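Setting up grasp planning for dishes in a bin with Valau

This guide covers the perception and planning side of a two-arm dish cell: getting plate poses from the cameras, choosing a grasp on the rim, and keeping the arms out of each other's way. It assumes you already have the Girkstead driver running and both arms homed. If joint states are not coming through, fix that first.

Step 1. Check the camera transforms

Valau uses one fixed camera over the workspace and one small camera on each wrist. Run the calibration check before touching anything else. It projects the known corners of the floor into every view and reports the error in pixels. Anything above 5 on a wrist camera means the mount has moved and you need to redo the hand-eye step.

Do not use the patterned wallpaper as a calibration target. The flower motifs repeat closely enough that the feature matcher will pair the wrong ones. Mask the walls out in the config file and leave only the floor and the bin.

Step 2. Segment the dishes

Our segmentation model was fine-tuned on 556 labeled images, with 143 held back for testing. Colored rims are easy for it. A white plate with a yellow edge standing inside a pale green tub comes out clean, even when a gripper finger covers part of it in the wrist view.
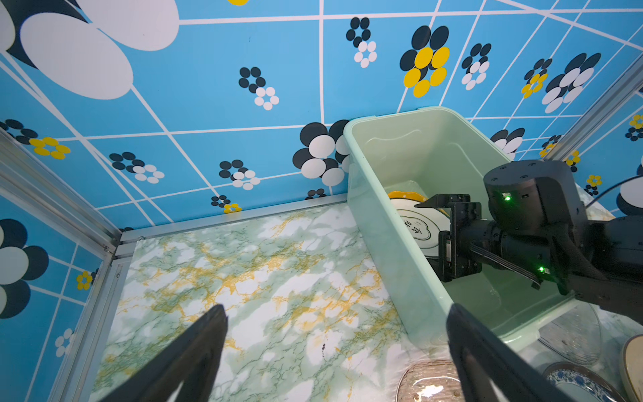

Set the mask threshold separately for each class. We keep opaque plates at the default and lower it for clear glass. The lower value lets in some false masks on the marble pattern, mostly along the veins. Filter those by requiring the mask to show up in two views before it becomes an object.

Step 3. Fit a pose to each mask

For opaque plates, fit a circle to the rim points and take the normal from the depth cloud. For glass, skip the depth. It will read the countertop through the dish and give you a plate that sits below the floor. Use the outline from two cameras and solve for the circle directly. This is slower but it holds up.

A leaning plate needs one more field, the support object. If you leave it blank the planner treats the plate as free and may pull out whatever is holding it up.

Step 4. Generate rim grasps

The sampler walks around each rim and proposes a grasp at even spacing. With the settings here it returns 317 candidates for a typical layout before filtering. Drop any candidate where a finger would pass through the bin wall, then rank the rest by clearance.

Plates that overlap should be ordered from the top down. The planner does this with a simple graph - each plate points to the ones it rests on - and only plates with nothing on them can be picked. 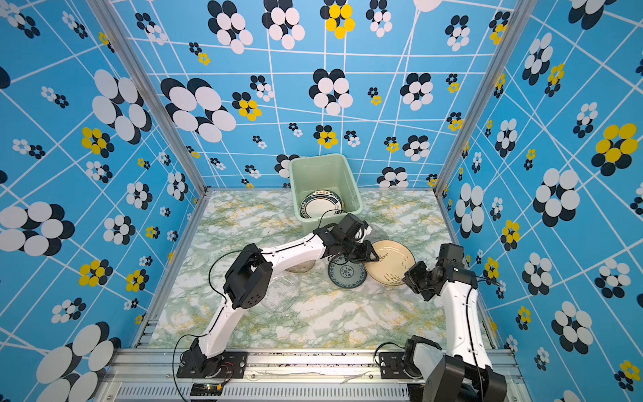 Step 5. Plan for two arms

Give each arm its own half of the floor and make the bin a shared zone with a lock. An arm requests the lock before its gripper crosses the rim and releases it after the wrist is back out. Without the lock, both planners can return valid paths that meet over the bin.

Model the cables too. A capsule along the forearm is enough for the flat parts, but a loose loop near the gripper needs its own shape with some padding. We left this out of the first version and had to stop a run in June when a loop caught on the bin rim.

Step 6. Replay before running

Save the plan and step through it in the Flillau viewer at quarter speed. Look at the wrist angle on entry to the bin. If it flips between two waypoints, tighten the joint limit on the last wrist joint and plan again.

When you do run it on the arms, keep the speed scale low for the first pass and have the stop button within reach. Logs go to the plans folder, one file per arm.

Contact: Le Roux docs team | Last updated 26 Mar 2024 | Copyright Le Roux | Back to top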